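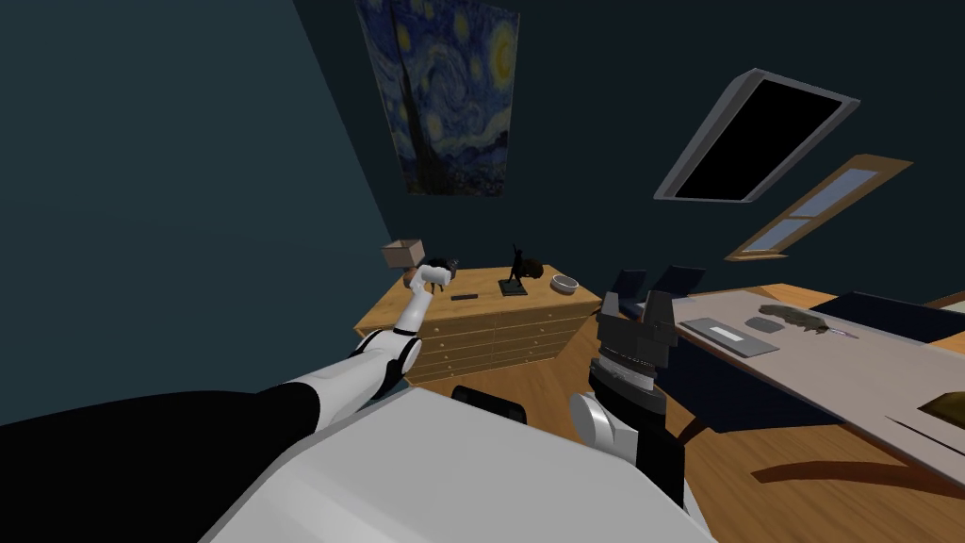
Speaker notes - "When the arm joins the shift"
Flulside staff day, March 2021
Time: keep the first part short, people want to discuss.

Start

Good morning. Say my name slowly, and say I work in the returns department at Hendricks. I am not an engineer. I will speak about what changed for the people who sort, check and put away the goods after the arms came into our work.

Thank Kagiso Adams for the invitation. Kagiso asked me to be practical, so I will not speak about the future of all jobs. I only know one department well.

What the work was before

Returned goods come in mixed. One carton can have a keyboard, a bowl and a child's toy. A person opened it, looked at each thing, decided the grade, and carried it to the right shelf. On a usual day we handled 1,000 items. In the weeks after the July sale it was 2,000, and then everybody had pain in the wrists and shoulders.

(Wait a little here. Some in the room did this work, let them nod or say something.)

What the arms do now

The arms pick and place. They were supplied by Joltgate, and the program which gives them the tasks is called Sirell. The arms take a thing from a surface, turn it so that the label can be read, and put it in a box or on a drawer unit. They do this many hours and the speed stays the same.

What they do not do is to decide. When Sirell is not sure what it holds, it stops and asks. In our first month it asked 471 times. I have this number because I was the one who answered, and I wrote every question in a notebook. Show the notebook if there is time.

Read two or three lines from it:
"Is this a cover or a separate product?"
"Two objects or one object?"
"Soft or hard?"

People laugh at the last one. Let them laugh, then explain that for a gripper it is a serious question. If it closes too strong, the soft thing is damaged. If it closes too weak, the thing falls.

What changed for people

First, the body. Less lifting, less turning. My colleague on the late shift stopped wearing her wrist support. I say this only as her story, I have no medical proof.

Second, the head. This part we did not expect. Before, you could think about your dinner while the hands were working. Now the easy items go to the arm and the person gets only the difficult ones, one after another. It is more interesting, and it is also more tiring. After the lunch break the answers became slower and we made more mistakes in grading. We asked for shorter turns at the screen, and after some weeks we got them. Now we change places every 2 hours.

Third, talking. At the old table we stood face to face. At the screen you sit with your back to the others. New people learned the job by listening at that table, and for some time they had no place to listen. We now do the first hour of the morning together by hand, with the arms off. The manager did not like it in the beginning - he saw only a lost hour. He has accepted it.

(If short of time, jump from here to the question part.) 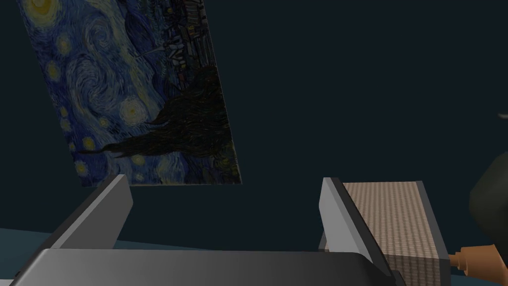
Who is responsible when the arm puts a thing in the wrong place?

The shift lead signs for it, in the same way as for a mistake made by hand. The log from Sirell is added to the report, so that one can see if the instruction was wrong or if the grip failed. At first the mistakes were written under the name of the person at the screen. We complained about this, and the rule was changed before the summer.

Other points, if they ask

Pay: the screen work is one grade higher. It took long to get this, and you should ask for it before the machines arrive.

Jobs: no one was dismissed in our department. Two colleagues retired and their places were not filled. Say this openly, do not hide it.

Training: we had one day from Joltgate. I think three would be right, with one of them some weeks later, when people have real questions.

End

Ask the room: which part of your work would you like to keep in your own hands? Write the answers on the board and give the sheet to Kagiso afterwards.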